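Does Refurbishing Old Office Computers Save a School Money?
Project report, Lorente group: Liliana Bassi, Arturo Colombo, Sveva Mazza
Advisor: Mathias Stöckli

1. Why we doubted it

The Waltatside school district says that fixing up retired office computers is cheaper than buying new ones. The claim is in the February newsletter and on a poster by the library. Neither one shows any math. We wanted to see the math.

The newsletter gives a single figure, a saving of $669 per classroom. Katia Marino in the district office was kind enough to answer our emails, but she could not tell us where the number came from. She thought it was copied from a slide in a talk given in Zoseck. We asked for the slide and did not get it.

2. What we looked at

We compared two plans over 3 years. Plan A buys new low-cost machines. Plan B takes donated desktops and replaces drives and memory where needed. We left out monitors, which both plans reuse.

For Plan B we counted labor. The newsletter seems to treat it as free – student hours, mostly – and that is where we think the saving comes from. An hour spent hunting for a driver is still an hour.

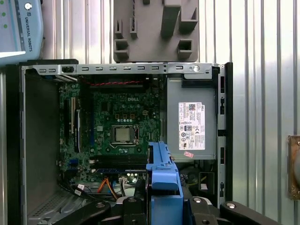
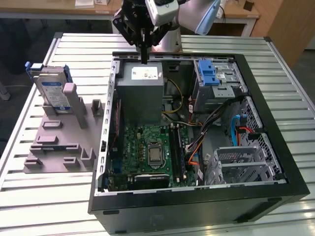
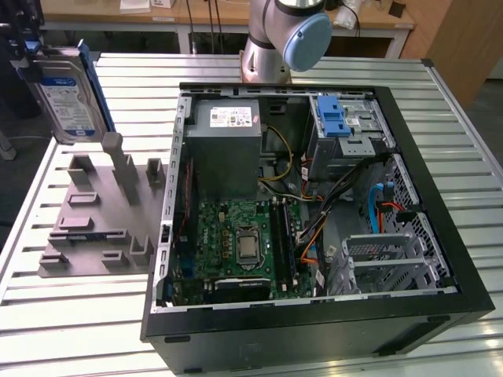
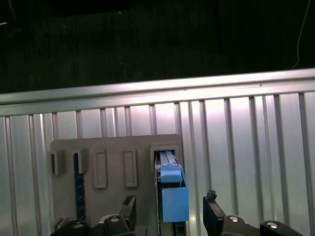
Figure 1. Hardware and work area. The first three pictures show opened desktop computers with the processor in its socket; the last shows a metal rail and a ribbed metal panel.

3. What we found

Parts were cheap, as promised. Labor was not. If student time is priced at even a low hourly wage, most of the gap between the plans goes away. Power use shrinks it again, although our figures there are weak. We had one plug meter and it was shared with the Gostunine group, who needed it for their refrigerator study.

The donated machines also came in mixed batches. Spare parts from one model often did not fit another, so "free" stock sat on the shelf. Sveva argues that this would get better if the district accepted only 2 or 3 models. Arturo and I think donors will give what they have.

4. Limits

Our budget sheet assumes over 2000 hours of use per machine, which may be high for a classroom. We did not price the waste that is avoided when a computer is kept in service. That may be the best reason to do it, but the poster talks about money, so we tested money.

5. What we would ask the district

Publish the sheet behind the $669. List labor as a cost, even if it is unpaid. Until then we would take the poster down, or at least change "saves" to "may save."

L.B., for the group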